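Caderno de oficina, maio
Linha de ensaio Utora, transporte de mesas a dois (humanoide + operador)

14h10. Retomo as notas da manhã, que ficaram a meio por causa da bateria do portátil.

Ponto de partida: a Kesau quer saber se a equipa de montagem de salas pode passar de dois operadores por mesa para um operador e um humanoide. O pedido chegou escrito assim, sem mais. Na prática são três perguntas diferentes: se o robô segura a ponta dele, se o par consegue deslocar a mesa sem bater nas paredes, e o que passa a fazer a pessoa que antes estava na outra ponta. A primeira é connosco. A segunda é connosco e com a Brimine, que escreve o controlador. A terceira ninguém a atribuiu e acabou por ocupar metade da reunião.

Procedimento em uso (versão 2 da folha):
- operador na extremidade oposta, de frente para o robô;
- robô aproxima, encosta, fecha as mãos, confirma preensão;
- operador dá o sinal verbal e inicia a elevação;
- deslocamento em linha reta, paragem, pousar;
- operador larga só depois de o robô confirmar que pousou.

O sinal verbal é o elo fraco. Na equipa de montagem não se fala durante a elevação. Quem pega em mesas há anos sente o peso sair do chão e levanta. Pedir a essa pessoa que diga "sobe" e espere pela resposta é mudar-lhe o gesto, e a queixa que mais aparece nas folhas dos operadores é esta, muito à frente do cansaço ou do receio da máquina. Um deles escreveu "trabalho ao ritmo dele". Registo a frase tal como veio.

Tempos: a meta da Kesau são 60 segundos por mesa, da aproximação ao pousar. Na série da manhã, 19 repetições, o que excede a meta é quase sempre a confirmação de preensão. O deslocamento em si cabe no tempo com folga. Pedi à Brimine os registos de força nos dedos para ver se a confirmação pode sair mais cedo sem perder segurança.

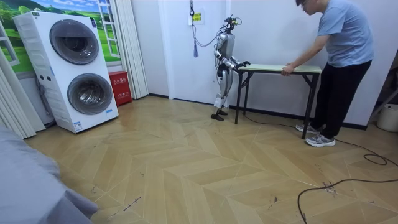
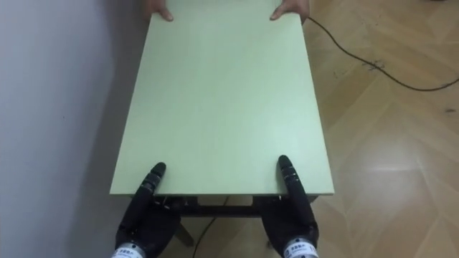 A distribuição de carga entre as duas pontas continua a ser o assunto principal, e o modelo da Brimine trata-a como simétrica. Não é. O operador corrige com o tronco e com os pés, o robô corrige sobretudo nos braços, e a diferença vai parar aos pulsos de quem está do lado humano. A postura conta muito: com o tampo a esta altura, o operador trabalha dobrado pela cintura, e uma posição que se aceita uma vez não se aceita ao longo de um turno. Do lado do robô, a preensão com os dedos compridos estendidos sobre o tampo e a palma por baixo do bordo parece-me adequada para manter o nível; tenho dúvidas quanto à tração, porque um dedo assente numa superfície lisa resiste pouco a um puxão na direção do operador. Falta medir. Proponho dinamómetro no bordo oposto, puxão horizontal crescente, até haver deslizamento ou até ao limite da folha.

Notas soltas sobre o posto:

Cabo no chão. Há cabo preto solto em cima do parquet, do lado por onde o operador recua se a mesa rodar. Fixar com calha antes da próxima série. Acrescentar à lista de verificação, ponto próprio, em vez de ficar dentro de "arrumação geral", onde ninguém o lê.

Calçado. A folha pede biqueira reforçada para toda a gente dentro da zona. Não está a ser cumprido. Ou se cumpre ou se retira da folha.

Pavimento. O padrão em espinha não incomodou a odometria, ao contrário do que eu esperava. As marcas escuras no chão também não.

Sobre o que muda para as pessoas. Escrevo isto em separado para poder recortar para o relatório.

a) A tarefa deixa de ser partilhada entre iguais. Com dois operadores, o que anda de costas confia no outro para avisar de obstáculos. Com o robô, o operador passa a vigiar os dois lados. É carga de atenção que antes não existia e que o tempo por mesa não mostra.

b) O segundo operador não desaparece do turno. A proposta da Kesau é que fique com cadeiras e cablagem. As cadeiras aceitam bem; a cablagem exige formação e ninguém a orçamentou.

c) A paragem de emergência está hoje com um terceiro elemento, que somos nós. Em exploração não haverá terceiro elemento. Quem tem as duas mãos no tampo não chega a um botão. Pedal, ou comando por voz com palavra dedicada. Prefiro o pedal, mas o pedal fica onde está e a mesa anda. Em aberto.

d) A formação inicial prevista pela Oshima para os operadores é curta de mais na parte de recuperação. Ensina-se a começar e a acabar. O que fazer quando o robô perde uma mão e mantém a outra não vem no guião, e foi essa a situação que os operadores mais pediram para treinar.

Critério de aceitação, proposta minha: 100 ciclos seguidos sem intervenção externa, com operadores diferentes e sem ninguém da nossa equipa dentro da zona. A Kesau vai achar muito. Abaixo disso não assino a passagem à exploração.

16h40. Resposta da Brimine: a confirmação espera por uma janela fixa após o contacto, parâmetro configurável. Vou encurtá-la por passos e repetir a série com a mesma mesa, para não misturar variáveis. Comparação com tampo mais pesado só depois.

Por fazer:
- ensaio de tração com dinamómetro
- calha para o cabo
- rever ponto do calçado na folha
- pedir à Oshima o guião de recuperação, mesmo em rascunho
- experimentar suporte que suba o tampo, a ver se o operador endireita as costas
- passar as folhas dos operadores a limpo, sem nomes

Entradas recentes
Utora: preparação do posto e lista de verificação
Utora: folha de procedimento, versão 2
Kesau: notas da reunião sobre turnos e funções
Brimine: formato dos registos de força
Oshima: comentários ao plano de formação
Calibração do dinamómetro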